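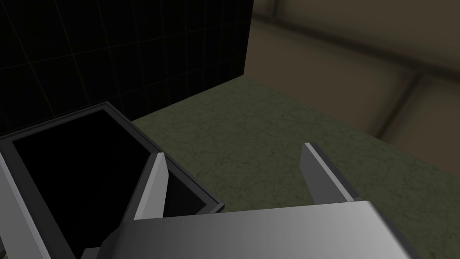 Two pale grey fingers and a green floor.

July, and too warm to sleep, so I may as well write this up while the kettle does its thing.

I spent the whole evening on the batting averages for Girkby again. I know, I know, I said I'd leave them alone until the season was over, but Ladan Rashti sent me a long message about our opening pair and I couldn't let it go by without an answer (she knew I wouldn't, which I suspect is why she sent it at supper time). Her view is that Bremer is having a dreadful year and ought to drop down the order. My view, after three hours and a great deal of toast, is that he's been unlucky, and that we've all been staring at the wrong column.

He averages 17, which looks poor beside Chevalier, I grant you. But Chevalier has been not out so often that his average is propped up like an old shed. If you go by runs per visit to the crease, the two of them come out much closer than anybody at the club would believe. And then there's that one lovely innings of 80 against Priltine, which Chevalier has been dining out on ever since, bless him. Take it away and he's a perfectly ordinary number three.

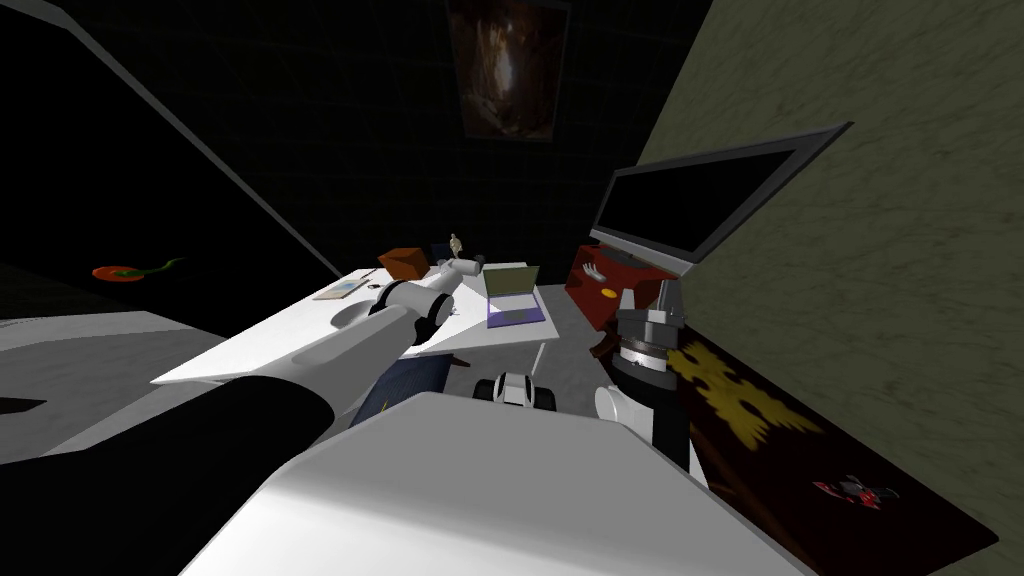
Of course, the trouble is that we've only played 12 matches, and I keep having to remind myself how little that is. I tried shuffling Bremer's scores from last summer and picking them out at random, just to see how often a run this bad would turn up by chance, and it came up far more than I'd expected. I did it almost 20 times before my eyes went. Ladan will say that isn't nearly enough goes, and she'll be right, so I shall do it properly tomorrow with a fresh pencil and the big pad.

I do wish Dad were here to argue with. He kept the scorebook so beautifully, all those tiny dots. The kettle's boiled. Must remember to ask Ladan for the away scores, as the page for Priltine has tea all over it.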